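Print this page | E-mail this page

Posted in January
By a second-year student, Automation Maintenance program

Project Report: Setup and Upkeep of the Two-Arm Bench Cell

1. What the project was

The cell was already built when I took it over. It has two small arms on a shared front rail, a table, and walls on the sides and back. The group before mine used it for a sorting task and left it running, but with no written procedure for keeping it that way. My project was to put the cell back in good order, write down how it is set up, and run it long enough to find out what wears or drifts first.

The task I used for testing is moving mugs onto a tray. The mugs are different sizes and have handles, so the grippers have to open wide and come down in the right place. If the arms are out of position by a small amount it shows up fast as a finger landing on a rim.

2. Condition at the start

I made a list before touching anything. The main items were:

- Left arm base moved when pushed by hand. Two mounting screws had backed out.
- Signal cable on the right arm was tied too tight at the elbow and pulled when the arm reached across the table.
- No marks for the home position. The last group set it by eye.
- The log sheet stopped partway through the fall term.
- Spare gripper fingers were in a drawer with no labels, mixed left and right.

The control software is Pellau, which the lab already had a license for. The joint motors and their driver boards came as a kit from Hikano. I did not change either one. The rail and supports were kept as they were.

3. Mechanical work

I powered the cell down, unplugged it, and took both arms off their plates. Under the left plate there was grit between the plate and the rail. I wiped both faces, put the plate back, and started all the screws by hand before tightening any of them. Then I tightened them in a cross pattern in two passes. The first time I did this I tightened one side fully and the plate sat crooked, so I had to loosen everything and start again.

Thread locker went on the base screws only. I left it off the wrist screws because those come out every time a finger is changed.

After both arms were back on I checked for play. With the power off I held each base and pushed the upper link side to side. Any movement should be in the joints and none at the plate. The left arm passed. The right arm had a small click at the shoulder, which I traced to a horn screw and tightened.

4. Cables

This took longer than the mechanical work. Each arm has one long purple cable that runs from the wrist back along the link and down over the front rail to the electronics. The cable has to be loose enough to let the wrist turn and reach, and it can't be so loose that it drops into the fingers.

I set the slack this way. I moved the arm by hand to its farthest reach, then folded it back as close to the base as it goes, and watched the cable in both positions. The loop at the wrist should rise above the arm in normal use. At the elbow it needs room to bulge out. I retied the right arm twice before the pulling stopped.

Connectors were unplugged, looked at, and pushed back in until they seated. One on the right arm had a bent latch. I replaced that lead with one from Bickerstaff, the supply shop the department orders from. It arrived a little longer than the old one and the extra went into the run along the link.

5. Homing and limits

Each arm is homed against a printed block that sits on the rail. I drew the block, printed two, and wrote L and R on them with a paint marker. The steps are:

1. Power off. Set the block against the base.
2. Fold the arm until the upper link rests on the block.
3. Power on and wait for the driver board lights to settle.
4. Run the home routine in Pellau and save the offsets.
5. Remove the block before any motion command.

Step 5 is in the list because I forgot it once. The arm pushed the block off the rail and the overload stop worked as it should.

I also set a soft limit down the middle of the table so the two arms can't be sent into the same space. Each arm can cross the line only when the other one is reported as parked. That made the task slower, but I had no collisions after it was in.

6. Test runs

A cycle is one pick and one place. I planned for 1,000 cycles and got through 576 before the end of the term. The shortfall is mostly from time lost to the cable problem and from sharing the room with another class.

There were 9 stops in those cycles that needed a person. Most were the left gripper catching a mug handle on the way down.
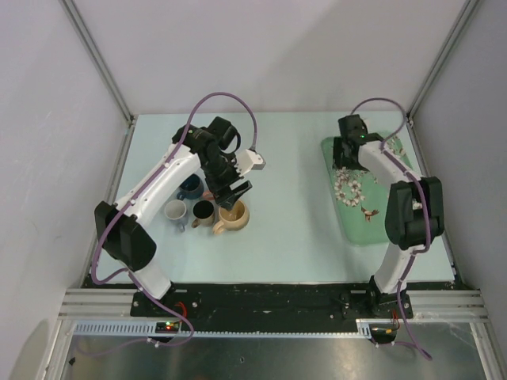
The handle stops went down after I changed the approach height and had the gripper open fully before it started to drop. Before that it was opening during the move, and on a wide mug it would sometimes still be opening when it reached the rim. The change is one line in the pick routine. I left the old line in as a comment.

One stop was a lost connection on the right arm. I reseated the connector at the board end and it didn't come back during the rest of the runs. I don't know the cause for certain. The next student should look there first.

The last stop was an overheated wrist motor late in a long session. The fix was to rest the arms between sets. A longer answer would be a lower holding current, and I did not have time to test that.

7. Upkeep schedule

Before each session:
- Push on both bases. No movement at the plate.
- Look at the cables from wrist to board. No tight spots.
- Wipe the table and the gripper fingers.

Every week in use:
- Home both arms with the blocks and compare the offsets to the log.
- Check wrist and finger screws with the small driver. Do not use the power driver.

Every term:
- Take off both base plates, clean, and refit.
- Unplug and inspect every connector.
- Save a copy of the Pellau settings to the lab drive, in the folder named Enora. That is the name the first group gave the cell and the software still uses it.

8. Parts used

One replacement lead, two printed homing blocks, cable ties, thread locker, and a set of base screws. The spare fingers are now in two labeled bags in the top drawer, and the hex keys that fit the cell are in the same drawer.

9. Left to do

The remaining cycles should be run with the new approach height from the start, so the stop count can be compared fairly. The right arm board should have a strain relief where the wires enter. I bought the clip for it but did not fit it. It is in the bag with the right fingers.

Print this page | E-mail this page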